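Skurnon Tabletop Arm: what to budget for

The Skurnon is our favorite starter arm, and it fits on a table you probably already own! The arm and gripper are $2,144. Plan on up to 65 dollars more for a table clamp and cable ties.

Small plastic toys and a wooden bowl make a great first pick-up job.
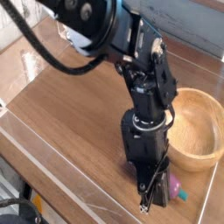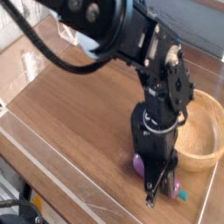

Before you order

Measure your table, then leave room for the cable to swing (ours hangs in a big loop).
Order 2 spare sets of fingers with the arm. Shipping them later costs extra.
Allow 4 weeks for delivery.

Want a quote for a classroom or shop? Write to Nanna Toft at Flilten.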